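Thread: splitting the Customer entity, or leaving it alone??

gadugna
ok so we inherited the Drorham model, 463 entities in one diagram. one. Customer alone has 60 attributes, half of them are really about the contract. I want to split it into Party + Role before September. anyone done this w/o breaking everything downstream

walid_h
Don't. Did it at Musport. Party/Role looks lovely on a whiteboard, then every report needs three more joins and billing hates you.

sitthi_fan
depends what "customer" means to them tho. did you ask? sales and billing never mean the same thing
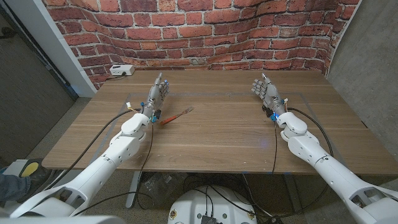 two arms, wooden table

gadugna
asked. got 8 definitions. thats kind of my point Walid, the table is lying to all of them

walid_h
Then write a glossary. Cheaper. Model stays ugly, people know what the words mean. You're fixing a language problem with DDL.

aso_modeler
disagree w/ Walid. glossary rots the day after you publish it. if the distinction isnt in the model it doesnt exist, devs read the schema not the wiki
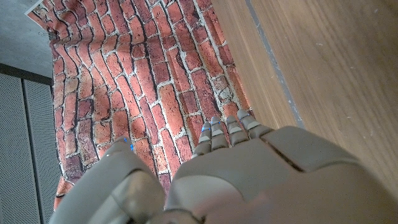
also you dont have to do the whole Party pattern. pull contract stuff out first, keep Customer as a view on top. old reports dont notice

walid_h
Views on views. Have fun tuning that.

gadugna
view idea is decent actualy. we have over 195 reports hitting that table so no way I'm touching them all

sitthi_fan
+1 view. and do the state diagram for contract before you move any columns, half those attributes will be statuses
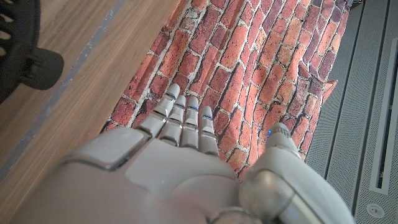

we had the same at Sitthichai, four date fields that were one lifecycle. nobody had drawn it

walid_h
Ok that I agree with. Draw lifecycle first. Still say leave Party alone.

gadugna
fine, contract first, party maybe never. will post teh diagram when its less embarassing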